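# Arms on the bench: automation at Wumirach

*Posted 7/26/23*

Wumirach washes, checks and sends out reusable cups for canteens and event caterers. Until last year every cup was handled by a person at four points between the crate and the shelf. Two of those points are now being handed over to small robot arms, under a project the firm calls Trullix. This page follows the trial bench in the Juhl building and sets down what has changed for the staff who work next to it.

## The bench

The arms are light ones, printed and assembled on site from plastic brackets and small servo motors. A cup goes on a black board and the arm works over it. The board was the floor staff's idea. They had used dark mats for years at the checking tables, as a pale smear or a chip is easier to spot against black.

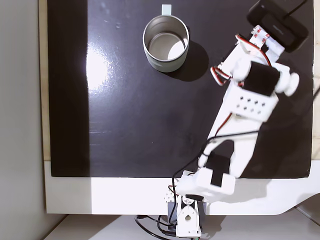
The old checking job was paid by the shift and measured by the crate. A good day for one person was 716 cups, and most people who did it for more than a few months had sore wrists by the end. The target for a trial arm is 271 cups a day, which is slow, but it can be left running over breaks and into the evening.

No jobs have gone from the checking tables so far. The hours have moved, though. The early shift now starts later, and the extra half hour of paid setting-up time has disappeared with it. Some people were glad of the lie-in. Others had planned their month on that money, and it took two meetings with management before a top-up was agreed to the end of August.

## Cups, mugs and handles

Plain cups were the first thing the arms were given. Mugs with handles came later and are harder work, since the handle can be facing any way when the mug is set down. Cladent, the firm that supplies the control software, asked staff to write down which mugs they found awkward themselves. The list ran to 592 entries and was mostly about handles, with a fair number about lids that stick.

Writing that list was the first time many of the checkers had been asked how they do the job. Several now spend part of the week at the bench, setting items out, stopping the arm when it goes wrong and noting what it was doing. It is a sitting-down job and pays one grade higher. There are six places on it, and more people want them than can have them - the rota is redrawn every month. 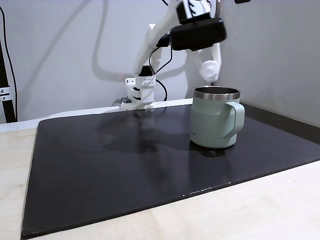 Wumirach staff who have stayed on the tables see it differently. One of them wrote to us that the arm gets the easy cups and she gets what is left over, so her crates are all dents, odd sizes and stuck lids, while the hourly count she is held to was set when the work was mixed. She would like the count changed before any more arms are put in.

The firm says the count is under review. A further 935 mugs are due to go across the bench before a decision is made on a second one, and the tables will stay as they are until then.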